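Part 3: Getting the Sestora ready for its first wash

Right, the machine's in place and the hoses are on. I've done this four times now (twice in my own kitchen, don't ask) and the bit below takes me around 34 minutes.

1. Undo the transit bolts at the back. Keep them in a bag somewhere safe – you'll want them if you ever move house.

2. Push the plastic caps into the holes until they click.

3. Turn the front feet until the machine stops rocking, then tighten the lock nuts up against the base.

Caution: never run a spin with the transit bolts still in. Wilfredo Castillo did that with his old Grullness and it walked right across the utility room!

4. Open the tap slowly and feel round both ends of the hose for drips.

5. Run it empty at 85 degrees with a spoonful of powder in the main drawer.

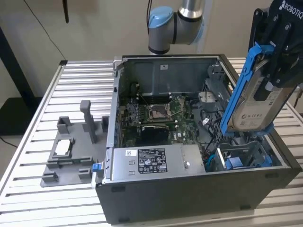 6. While that's going, fill in the warranty card. I keep mine in the kitchen drawer with the ones for the kettle and the Pacheco hoover.

Note: the display might show 88 for a second or two when you switch on. It's only testing its lights, so carry on and pick your programme as normal.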